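About Briris

Hi, and thanks for clicking on the page most people skip. I run Briris, a small outfit that helps people work safely and sensibly with tabletop robot arms. I write the house rules, I teach the classes, I answer the email, and on a bad week I also mop. A few good folks work alongside me and they've asked to be left off the website, so you get me.

What we do, in short: somebody buys a robot arm, or three, and wants to teach it to handle ordinary stuff. Cups, toys, folded towels, the things you'd find in a kitchen drawer. They get it out of the box, they bolt it down, it moves, everyone claps. Then comes the part where they need a way of working, and that's when they call us. We come in, look at the bench, look at how people stand and where the cables run, and write a practice book with them. It's their book when we leave. We also run our own room in Stondley where we try everything first, because I don't like handing out rules I haven't lived with.

How I got into this

I started out in a packaging plant, where safety was a laminated sheet by the door and a yellow line on the floor. It was a good line! Everybody respected it. Then I moved over to a lab bench job with small arms, the kind you can lift by yourself, and there was no line at all. People reached in while the thing was moving. I did it too. I got a pinched thumb and a long talk from my boss, and both of them stuck with me.

So I began keeping a notebook. Anything that went wrong went in it, and so did anything that almost went wrong, which was a much longer list. By the time I left that job the notebook had 317 entries, and when I sorted them, most came back to the same handful of habits. Somebody hadn't said "moving" out loud. Somebody had set a coffee down inside the reach. The stop button was behind the monitor (it was always behind the monitor). That notebook turned into the first Briris practice book, and I still have it, coffee rings and all.

The rules we work by

The full book is longer than this, but these are the ones I get asked about most, and we hold ourselves to every one of them in our own room.

Say it before you move it. Whoever has the controls says "moving" and waits for an answer. A nod doesn't count.

The stop button lives where your free hand already is. We check it by pressing it, every morning before the first run and again after lunch.

Slow first. A new task gets its first 100 runs at reduced speed, even when it's boring, even when it's the same task as last month with a different cup. I've had customers argue this one down to 50 and I've had them call me back later.

Nothing to drink inside the reach. Mark the reach with tape if people can't remember it.

Look at the fingertips. Pads wear, tips bend a little, screws back out. We check at the start of each shift and write it down, and we change the pads after 200 runs whether they look tired or not.

Write down the layout. What's on the table, what it's for, and where it started. If you move something halfway through a session, write that down too. This is the one people hate, and I get it, it's fussy.

One person stops, everyone stops. You never have to explain why you hit the button. We don't ask until the arm is parked, and sometimes we don't ask then.

Throw out the bad runs honestly. Keep the clumsy ones, though, if they're labeled clumsy. A missed grab with a proper label is useful to somebody.

Where the rules come from

We read the published safety standards for robots, and when a customer's site falls under one of them, that comes first and our book fits in around it. I'm not a lawyer and I'm not an inspector, and I'll tell you so on the phone. If your arm is big enough to hurt someone badly, you need a proper risk assessment from someone qualified to sign it, and I'm happy to sit in the room while they do it. Our book covers the daily stuff underneath all that – who stands where, who talks, what gets written down.

Every July we close for a week and go through the whole thing page by page. Rules that didn't earn their keep come out. Last time we dropped a rule about wearing a particular color of sleeve, which had made sense on one job years ago and had been annoying people ever since. We added one about hair ties. The book is meant to be used by the person at the bench, so if a rule takes more than a couple of sentences to say, I figure I haven't understood it yet.

Choosing what goes on the table

This is my favorite part of the job, so bear with me. We like everyday things for practice work, and we like them a bit awkward. Shiny metal, soft rims, dark screens, things lying partly on top of each other.

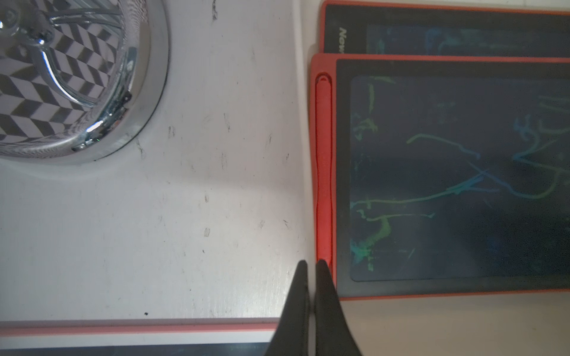 A clean matching set of blocks is fine for the first day, but it won't tell you much about how your approach holds up with the kind of clutter a real house has. Our rule is to mix surfaces, let some items overlap, and never straighten up between runs unless the layout sheet says to. We also ask that the fingers come down slowly near any screen, and that no one reaches in to nudge an item into a better spot. Park the arm, say so, then nudge.

Scuffs on the tabletop stay, by the way. We wipe up crumbs and anything sticky at the end of the day, but we don't swap a top for being ugly.

Who we work with

Mostly small teams. Condus was our first customer and still sends new hires over to Stondley for the two-day class, and we wrote the bench book for Gilani when they went from one arm to several and found out their old habits didn't stretch. We've also done school workshops and one very cheerful library. If you're a single person with one arm in a garage, write to us anyway! The short version of the book is free and I'd much prefer you had it.

Coming to see us

Visitors are welcome most afternoons after 2:00. Closed-toe shoes, please, and tie back long hair. You'll get a five-minute talk at the door even if you've been before, and you'll be asked to find the stop button and press it. Email ahead so I can have the kettle on – outside the tape, obviously.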